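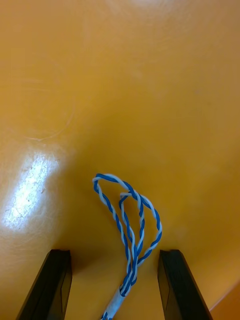
Gallier asked us on Wednesday whether the cable work could be shown to visitors who have never seen a robot up close, and after the Riltdale open day we can say yes, very happily!

Progress report, September: Cable Handling, open day at Riltdale

We planned for 20 visitors and got 40, so we ran the demonstration in two sittings. Each one began with the gripper open over a looped piece of blue-and-white twisted pair on the orange work surface. People loved getting close (the front row hardly sat down), and the questions were excellent, mostly on how you pick up something that bends.

The arm made 5 attempts per sitting. It missed 2 in the first and none in the second, after we slowed the approach. Glare on the work surface still bothers the wrist camera, and we'd like to try a matte sheet before the Lotau visit.

Spending is within the grant. The next payment would go to spare fingers and a second lamp.

Last updated: Wednesday, 4:40 pm

Search this site Enter keywords Go

Recent items
Benjelloun workshop: notes and slides
Getting to Riltdale by bus
Lotau visit: draft program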